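제3장 작업대와 그 주변

이 장에서 배울 것

작업대를 일에 맞게 준비하는 방법
바닥판과 받침대를 고르는 기준
천 가방과 서랍장, 선반에 물건을 나누어 두는 원칙
부스러기와 전선을 다루는 습관

3.1 들어가며

제2장에서 우리는 방 전체의 크기와 빛을 생각하였습니다. 이제 시선을 조금 낮추어 작업대 하나를 보겠습니다. 작은 작업실에서 사람이 가장 오래 머무는 곳은 작업대 앞입니다. 그런데 많은 학생들이 작업대를 그냥 평평한 판이라고 생각합니다. 저도 처음 공방에서 일을 배울 때 그렇게 생각하였습니다. 그때 저를 가르친 비르힐리오 카스티요 선생은 저에게 한 달 동안 아무것도 만들지 못하게 하고, 매일 저녁 작업대를 치우게 하였습니다. 당시에는 그 일이 아주 지루하였습니다. 하지만 지금도 저는 그 순서대로 작업대를 치웁니다.

이 책에서 작업대라는 말은 넓은 뜻으로 씁니다. 상판, 상판 위에 까는 바닥판, 그 위에 세우는 받침대, 그리고 의자에 앉은 채로 손이 닿는 거리의 가방과 상자까지 모두 작업대에 들어갑니다. 선반과 서랍장은 작업대에 속하지 않지만 작업대와 함께 계획하여야 합니다.

3.2 상판과 바닥판

나무 상판은 보기에 따뜻하고 손에도 편합니다. 그러나 긁힘과 눌림이 쉽게 남습니다. 금속으로 된 받침대를 자주 옮기는 일이라면 상판 위에 바닥판을 하나 까는 것이 좋습니다. 이 장에서는 폼보드를 중심으로 설명합니다. 폼보드는 가볍고 값이 싸며, 칼로 원하는 크기에 맞게 자를 수 있습니다. 흰색을 고르면 작은 부품이나 바늘이 떨어졌을 때 찾기가 쉽습니다.

바닥판은 상판을 전부 덮지 않아도 됩니다. 저는 한쪽에 나무가 드러난 부분을 남겨 두라고 권합니다. 그 자리는 연필, 자, 메모지처럼 작업물과 섞이면 안 되는 물건의 자리가 됩니다. 바닥판의 가장자리가 두 구역의 경계가 되므로 따로 선을 그을 필요가 없습니다.

폼보드에도 약점이 있습니다. 무거운 물건을 오래 두면 자국이 남고, 자른 면에서 가루가 나올 수 있습니다. 클롯베르그 공방에서는 바닥판을 6개월마다 새것으로 바꾸었습니다. 일이 많은 곳이라면 더 일찍 바꾸어도 됩니다.

3.3 받침대를 세우는 일

받침대는 물건을 걸거나 세워 두기 위한 도구입니다. 가는 봉과 둥근 밑판으로 된 간단한 모양도 있고, 조임쇠로 상판에 고정하는 모양도 있습니다. 가방이나 모자를 다루는 작업실에서는 앞의 것을 많이 씁니다. 자리를 적게 차지하고, 한 손으로 들어 옮길 수 있습니다. 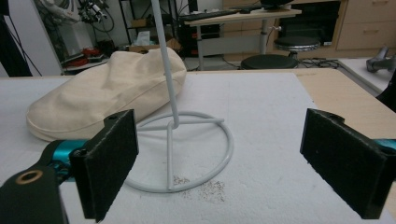 철사로 된 둥근 밑판은 가벼운 대신 바닥의 상태를 많이 탑니다. 고리 아래에 작은 조각이 하나만 끼어도 봉이 기울 수 있습니다. 폼보드처럼 조금 부드러운 바닥에서는 고리의 한쪽만 눌리는 일도 생깁니다. 봉이 기울었을 때 봉을 손으로 휘어서 바로잡으려고 하는 학생이 많은데, 그렇게 하면 안 됩니다. 먼저 받침대를 들고, 바닥을 쓸고, 다시 내려놓은 다음에 봉을 확인하십시오. 그래도 기울어 있으면 밑판과 봉이 만나는 곳을 살펴봅니다.

밑판 안쪽에 가로지르는 살이 있는 받침대는 살의 방향도 생각하여야 합니다. 무게가 한쪽으로 쏠리는 물건을 걸 때에는 살이 닿아 있는 쪽으로 무게가 가게 놓습니다. 카붐 작업실의 네르미나 라둘로비치는 받침대마다 앞쪽에 실을 묶어서 방향을 표시하였습니다. 작은 방법이지만 여러 사람이 같은 도구를 쓸 때 도움이 됩니다.

3.4 천 가방을 다루는 자리

크림색이나 흰색의 캔버스 가방은 작업실에서 자주 만나는 물건입니다. 만드는 물건일 때도 있고, 정리에 쓰는 물건일 때도 있습니다. 어느 쪽이든 밝은 천은 더러움을 잘 타기 때문에 놓는 자리를 정해 두어야 합니다.

가방을 눕혀 둘 때에는 박음선이 심하게 꺾이지 않게 합니다. 속이 부푼 가방을 납작하게 누르면 주름이 박음선을 따라 생기고, 이 주름은 다림질을 하여도 잘 없어지지 않습니다. 둥근 모양이 있는 가방은 둥근 모양 그대로 두는 것이 가장 좋습니다. 자리가 부족하면 가방 위에 다른 물건을 올리지 말고, 가방을 다른 곳으로 옮기십시오.

바닥판에 어두운 부스러기가 있으면 가방보다 먼저 부스러기를 처리합니다. 젖은 걸레로 닦으면 천이나 폼에 번질 수 있으니 마른 솔을 씁니다. 솔질은 가방에서 먼 쪽을 향하여 합니다. 저는 한 작업이 끝날 때마다 솔질을 하고, 하루가 끝나면 바닥판을 들어서 그 밑도 한 번 쓸어 냅니다.

3.5 등 뒤와 발밑

작업대를 잘 정리한 학생도 자기 등 뒤는 잘 보지 않습니다. 선반에는 부품과 전선이 엉켜 있고, 그 옆에 종이 상자가 있고, 휴지 상자가 또 그 곁에 있는 모습은 어느 작업실에나 흔합니다. 이런 선반을 한 번에 정리하려고 하면 대부분 실패합니다. 한 번에 한 칸씩, 한 칸에 한 종류씩 정하는 방법을 권합니다. 전선은 느슨하게 감아서 끈으로 묶고, 길이가 비슷한 것끼리 둡니다.

서랍장은 선반과 역할이 다릅니다. 선반에는 크고 자주 쓰는 물건을, 서랍에는 작고 먼지를 싫어하는 물건을 둡니다. 실, 단추, 작은 나사가 서랍에 알맞습니다. 디수자 식 정리표를 쓰면 서랍마다 물건의 종류를 4개까지만 적을 수 있습니다. 이보다 많아지면 서랍을 나누어야 한다는 뜻입니다.

컴퓨터를 쓰는 책상은 재단이나 조립을 하는 작업대와 분리하십시오. 키보드 사이로 천 먼지와 폼 가루가 들어가면 청소가 어렵습니다. 본체를 책상 밑에 둘 때에는 뒤쪽으로 공기가 지나갈 자리를 남깁니다. 둥근 의자는 높이가 다른 것을 함께 두면 편리합니다. 낮은 의자는 세밀한 일에, 높은 의자는 서서 하는 일 사이에 잠깐 앉을 때 씁니다. 쓰지 않는 의자는 책상 쪽으로 밀어 두어서 통로를 막지 않게 합니다.

바닥을 지나가는 전선은 이 장에서 가장 중요한 주의 사항입니다. 사람이 걷는 길에는 전선을 두지 않습니다. 피할 수 없으면 덮개를 씌우고, 벽이나 가구의 다리를 따라 길을 돌립니다. 위에서 내려오는 전선도 기둥에 묶어서 팔에 걸리지 않게 합니다.

3.6 이 장의 진행

다음 절부터는 올소프 작업실의 도면을 가지고 실제로 배치를 연습합니다. 준비물은 폼보드 한 장, 마른 솔, 줄자, 끈, 그리고 가벼운 받침대 하나입니다. 연습에는 약 5시간이 필요합니다. 도면을 펴기 전에 먼저 자기의 작업대를 종이에 그려 보십시오. 그림은 서툴러도 괜찮지만, 상판과 바닥판의 크기는 줄자로 재어서 함께 적어야 합니다. 이 그림은 3.7절의 첫 번째 연습에서 다시 씁니다.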